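Brusis
Vacancies and studies

Call for participants: cable tie sorting and bundling study

Brusis is looking for adults to take part in a bench study of small fasteners. The study covers how people pick up, orient, thread and tighten cable ties of different widths and colors on a flat work surface. Results will be used to revise the packing and labeling of the Plarmont range.

Each participant attends 3 sessions of 90 minutes. Sessions are held at the Ngubane building, second floor, from September onward. You will work seated at a table. Tasks include laying single ties out straight, sorting mixed ties by length, and bundling cord to a set diameter. Used ties are cut off with flush cutters, which we supply.
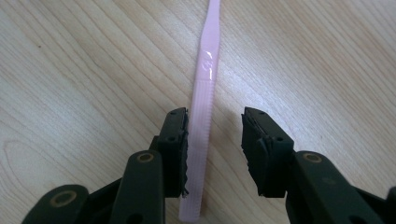 Reading time: 2 minutes

Ties are presented one at a time in the first session. The strap has a smooth part and a ridged part, and participants are asked to find the change between the two by touch before threading. Pale colors such as pink are included – the ridges on these can be hard to make out against light wood under bench lighting. In later sessions the ties are taken from a mixed tray.

Requirements
Age 18 or over
Normal or corrected vision
Full use of both hands
No allergy to nylon
Able to attend all sessions

Experience in wiring or assembly is useful but is not required. Please state it on the form, as groups are balanced by experience. People who work for a maker or seller of cable ties cannot take part.

Payment
A fixed sum is paid after the last session. Travel within the city is refunded on receipt. Participants who withdraw early are paid for completed sessions only.

Data
We record task times, error counts and a short written questionnaire. Names are stored apart from results. The study is planned to log 2,000 tie placements in total.

How to apply
Complete the Presby form at the front desk or request a copy by mail from Radka Radonjić, study coordinator. Questions on bench setup or access go to Nobuhle Hlongwane. Forms must arrive by 23rd July. Groups are limited to 6 people – a waiting list will be kept.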